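Fultow Linen Register, transcribed

README for the public release, 2018-08-10

Contents

The release holds a line-by-line transcription of the linen register kept at the Fultow boarding house from 1919 onwards. The register is a bound ledger in which the housekeeper entered every sheet, pillowcase, towel and blanket sent out for washing or mending, with a short remark on its state when it came back. The ledger has 600 written pages. Loose laundry slips tucked between the pages were transcribed separately and are in slips.csv.

Files

register.csv: one row per ledger line
slips.csv: one row per laundry slip
terms.csv: the condition terms used by the housekeeper, with modern equivalents
pages.csv: page numbers, hand, ink and damage notes
CHANGES: list of corrections since the April draft

All files are UTF-8, comma separated, with a header row. Empty cells mean that the ledger has nothing at that point. A cell holding "illeg" means that something is written and could not be read.
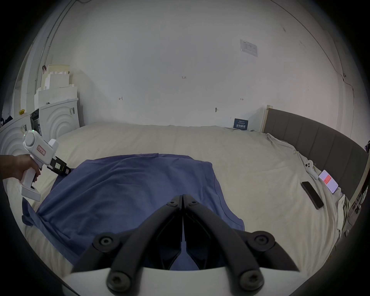
Columns in register.csv

page: ledger page number as pencilled in the upper corner
line: line on the page, counted from the ruled header
item: item name in the original spelling
item_norm: item name in the normalised spelling
qty: quantity sent
qty_back: quantity returned
mark: laundry mark, where given
colour: colour word as written, not normalised
state: condition code from terms.csv
remark: anything left over, in full

Quantities were entered in dozens on some of the earlier pages. These have been converted to single items in qty and qty_back, and the original figure is kept in remark. Ditto marks have been expanded. Where a ditto runs over a page turn, the value is carried forward and the row is marked with an asterisk in remark.

Transcription

Magdalini Manolakis and Shivam Yadav transcribed the pages independently. Rafail Tsakiris compared the two versions and settled the differences against the ledger. Most differences were in the colour column, where the housekeeper's "drab", "buff" and "ecru" overlap and are often abbreviated to a single letter. The abbreviation is kept wherever the full word could not be established from a neighbouring line.

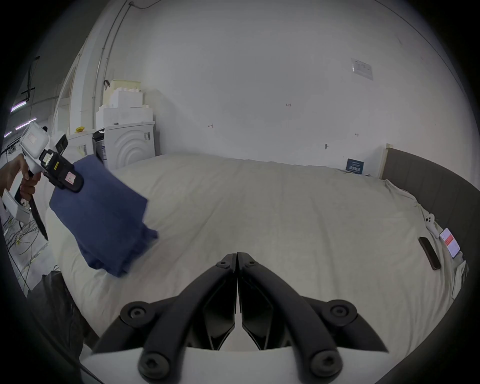

The slips were issued by two laundries, Irner and Sever. Irner slips are printed forms and gave little trouble. Sever slips are handwritten in soft pencil, and 40 of them could be read only in part. They are included with the readable fields filled in. Totals on the Sever slips do not always agree with the ledger, and no attempt has been made to reconcile them.

Condition terms

There are 14 terms in terms.csv, each with a code, the original word and a definition. 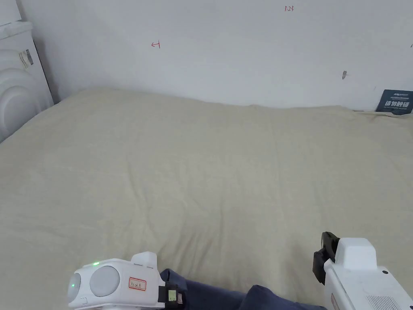
The terms for marks left by folding and pressing need the most care. The housekeeper used "crease" for a line, "fold" for a standing ridge and "rumple" for a patch of short marks lying together. The three can occur on one piece: on the wide beige sheet, the long thin line to the left of centre would be CR, the narrow upright ridge low down FO, and the short diagonal wrinkles beside it RU. Only the first word written in the ledger is coded in state, and any others go to remark. Codes should therefore not be used to work out how often two faults occurred together.

Known problems

Water damage along the gutter has removed the line endings on several pages; see pages.csv.
"Slip" in the item column may mean a pillowcase or an undergarment. Both are normalised to "slip".
Mending costs appear in two currencies and are left as written in remark.

Licence and contact

The transcription may be reused with credit to the Mitsotakis-Vlachou collection, which holds the ledger. Page scans are not included. Corrections should quote page and line and be sent to Eskil Sundqvist, who maintains the files.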